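[cell-users] Re: Protective stop on every brush pick, one cell only
From: Cosimo Testa
Date: 14 February 2023
To: cell-users list

Replying below the quote, because I was raised that way.

> We see the same stop on our arm when the gripper goes low in the bin.
> Ours was the payload figure. Somebody had swapped the fingers and
> left the old tool data in, so the controller thought it was carrying
> something it wasn't and called the difference a collision. Have you
> checked that? Also, please say what the cables are doing when it
> trips. You described the fault code at great length and the hardware
> not at all.
>
> Oddsson

Fair on both counts. I did check the payload, mostly so I could write back and say it wasn't the payload. It wasn't the payload. The tool data matches the gripper to within what our scale can tell me, and our scale came from the shipping room.

Now the cables, on which you were right, and I would like it noted that I am saying so on a public list.

The stop only comes when the wrist has to turn far enough to line the fingers up across the hairbrush. Everything else in the test set gets picked without complaint. The brush is long, so wherever it lands the planner wants the grip square to the handle, and about half the time it picks the long way around to get there. On the long way, the cable bundle goes tight over the wrist housing. The arm feels the drag, decides it has hit something, and stops. I can't really blame it. It has hit something, and the something is itself.

I ran 100 picks with the brush placed at random angles and got 32 stops. I then ran the same set with the wrist limited to the short way around and got 2. Those 2 were the gripper touching the wall of the bin, an honest collision that I'm happy for it to keep reporting.

What I should have sent the first time is how the yellow cable and the black ones go around the wrist housing, with the gripper down over the brush:

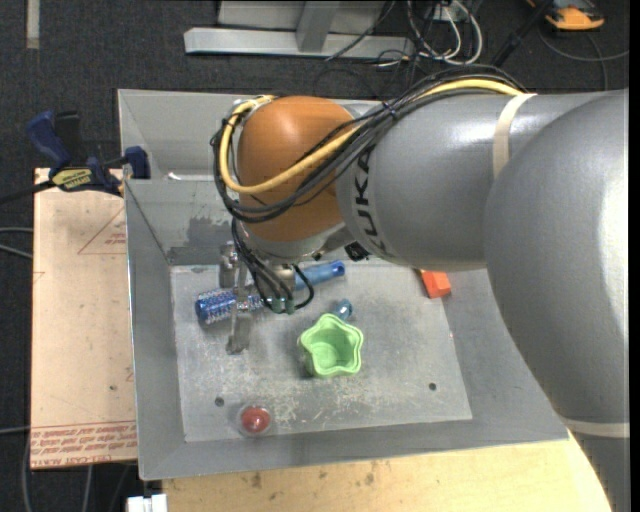
What I've changed, and what I haven't

1. The wrist limit is now in the robot's own configuration. I had it in the planner at first, where it lasted until Dreno updated the planner.

2. The upper strap is coming off and going back on with more slack toward the wrist. Too much and the loop will hang down and catch the bin rim, so I plan to do this at creep speed with a hand on the enabling switch and everyone else outside the fence.

3. I have not raised the collision threshold. Two people wrote to me off list suggesting it, and one of them called it "the usual fix." It would make the stops go away in the same sense that taking the battery out of a smoke alarm makes dinner go more smoothly. If that bundle snags for real, I want the arm to give up early.

4. Auto-restart is off. This is the part I'm least proud of. The Brirka script we inherited cleared the stop and tried the pick again, with a polite log line and no limit on attempts. So the cell had been stopping, pulling on its cables, and starting over through most of a night before anyone looked. The log reads like a man trying to get a sweater off over his glasses.

If you run anything based on that script, search it for "clear_and_retry" and look at what it does with a collision stop. Ours treated it exactly like a missed grasp. A missed grasp can be retried all day. A collision stop should wait for a person to walk over and look.

Still open: I don't know how much wear the night of retries put on the gripper connectors. The jackets look fine from outside, which tells me very little. I've asked the Drindemlow shop to do a continuity test while flexing each cable by hand, and until that's done the cell runs only with someone standing next to it.

Does anyone have a routing for this size of wrist that survives the full range without a dress pack? Photos welcome. Fault codes I have plenty of.

Cosimo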